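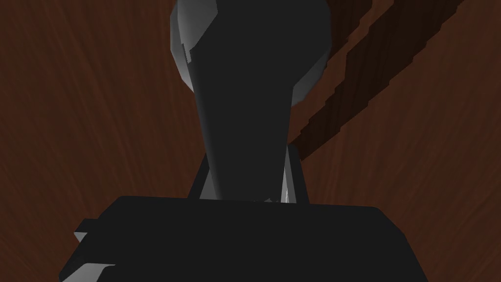

Itziar Boluda

Bueno, segunda tanda de apuntes del taller de robótica simulada. Os los paso por escrito porque el sábado fuimos con prisa y vi a más de uno haciendo fotos a la pizarra (que se borra fatal, ya lo sabéis). Lo de instalar Nesico no lo repito, está en la hoja anterior. Si al abrirlo os sale la pantalla gris y se queda pensando, esperad un poco antes de matarlo, que la primera vez carga todas las texturas.

Hoy va de cámaras y de pinza, y empezamos por la cámara de muñeca, que es la que más guerra da. Va pegada a la mano, así que cuando giráis la muñeca gira todo lo demás: las paredes se tumban, el techo se os va a una esquina y de repente no sabéis dónde está arriba. Al principio marea un montón. Mi consejo es que elijáis algo grande de la habitación y lo uséis de ancla. A mí me funciona mirar los dedos primero y el fondo después, siempre en ese orden.

Antes de mover nada, dejad la pinza abierta y comprobad en el panel que el valor de apertura coincide con lo que veis. Parece una tontería, pero la mitad de los sustos vienen de ahí. El mando cree que está cerrada, vosotros la veis abierta, y al primer comando pega un salto. Si os pasa, botón de reinicio y a empezar otra vez, no intentéis arreglarlo a mano.
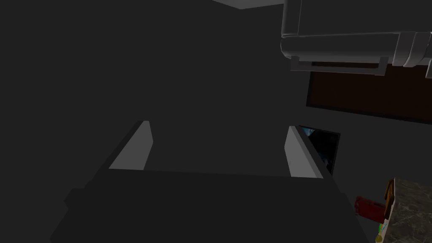
Abrir, cerrar y no romper nada

El comando de cierre admite dos modos. En el modo directo los dedos van a la posición que les decís y punto. En el modo con esfuerzo se paran al notar resistencia, y es el que vamos a usar para casi todo. El directo dejadlo para calibrar.

Ejercicio 2. Abrid del todo, cerrad a la mitad, volved a abrir. Apuntad el valor del panel en cada parada. Luego lo mismo con la muñeca girada, y me decís si cambia algo (spoiler: no debería, y si cambia es que tenéis mal la referencia de la articulación).

Una cosa que me preguntasteis al salir: la velocidad. El deslizador llega hasta 242, pero eso no significa que haya que llevarlo hasta ahí. Yo trabajo con 69 y voy tan contenta. Con valores altos el simulador se come pasos intermedios, y los dedos pueden atravesar una pieza fina como si fuera humo – muy vistoso, pero no nos sirve para nada.

Y ya que estamos con los dedos, acordaos de que el punto de agarre está entre las dos puntas, en mitad del hueco. La base de la mano queda bastante más atrás. Cuando le decís a la pinza «ve a estas coordenadas», lo que llega es ese punto imaginario. Si en el fichero de configuración habéis puesto la base como referencia, vais a llegar siempre pasados de largo y

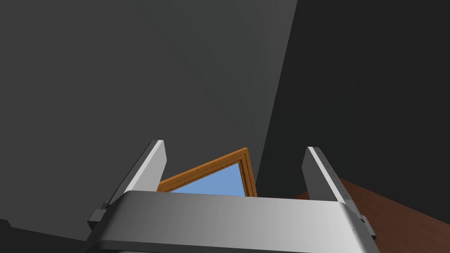
os vais a llevar la mesa por delante. Se cambia en una sola línea, la que empieza por «herramienta», y hay que volver a cargar la escena después. Cargarla entera, ¿eh? Con refrescar la vista no vale, que os conozco.

Los que vais con el módulo Pastent tenéis esa línea en otro fichero, el de articulaciones. El resto es igual.

Para el robot de dos brazos el asunto se complica un pelín, porque cada brazo tiene su propia referencia y su propio comando. Moved uno, dejadlo quieto, y entonces moved el otro. Ya sé que apetece mover los dos a la vez (¡a mí también!), pero en cuanto se cruzan las muñecas es un lío saber cuál de los dos os está dando el error. La vista desde el cuerpo ayuda bastante, aunque fijaos bien en que un brazo os puede parecer más grande solo por estar más cerca de la cámara.

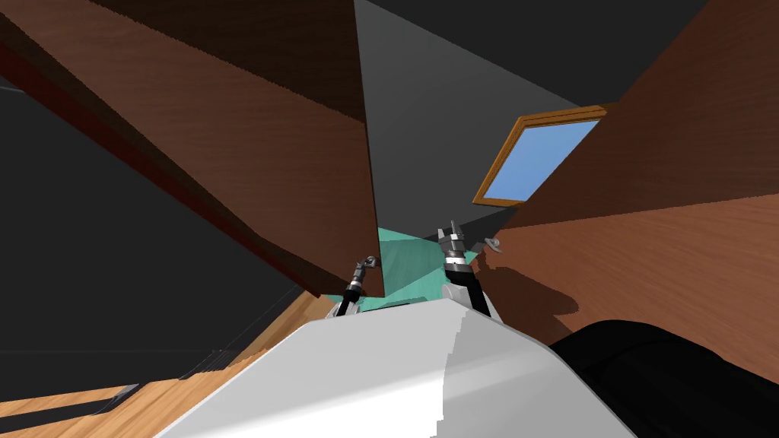

PARA CASA

Terminad el ejercicio 2 si no os dio tiempo y subid el registro a la carpeta Brustance, con vuestras iniciales en el nombre. Quiero ver también una captura de cada cámara con la pinza abierta.

Quien tenga ganas de más puede leerse el guion Negri, el de trayectorias, hasta la parte de las curvas. Es denso y no entra en la prueba, pero lo usaremos en la próxima sesión para alcanzar objetos con obstáculos de por medio.

Traed los portátiles cargados, por favor, que en el aula hay pocos enchufes y siempre acabamos todos apretados en la misma esquina.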